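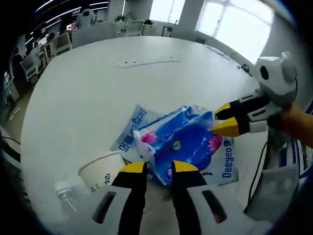

The right-hand unit gripping a tissue pack by one corner.

Review: Kinsella hand-held demonstration grippers
By Noreen Hegarty
24 April 2021

The Kinsella is a pair of hand-held grippers for recording manipulation tasks without a robot present. You hold one in each hand and do the job yourself, and the recordings go into training. We bought 2 pairs to replace the Farkby remote-control rig, on which a new operator needed most of a day before the data was usable.

Setup is light. Charge, pair, run the calibration, start. Marwan Moussa had his first usable recording before lunch.

The fingers are black with yellow tips. They hold thin plastic film well, so a tissue pack can be pinched at the corner and dragged or lifted. Paper cups are harder. Trigger travel is short and there is no force feedback, so a firm squeeze dents the wall.

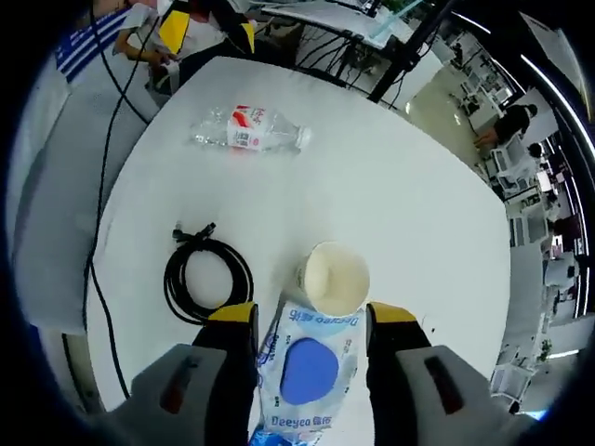
2 min read

The wide lens takes in the table and a good deal of the office behind it. Straight edges bow badly towards the rim. The supplied correction is adequate in the centre and poor outside it. Clear bottles track less reliably than printed packaging.

We logged 762 demonstrations of table clearing. Tracking dropped out in four of the first 200, all during fast wrist turns. The September firmware is supposed to address this.

Cable routing is the main complaint. The lead pulls on the wrist during long reaches – a strap at the forearm helps. The Ruswood units are heavier but route theirs better.

Remote control still wins where the arm's own joint limits matter, and we have kept the Collow licence for that work. For ordinary tabletop tasks I would buy the Kinsella again, with spare finger pads.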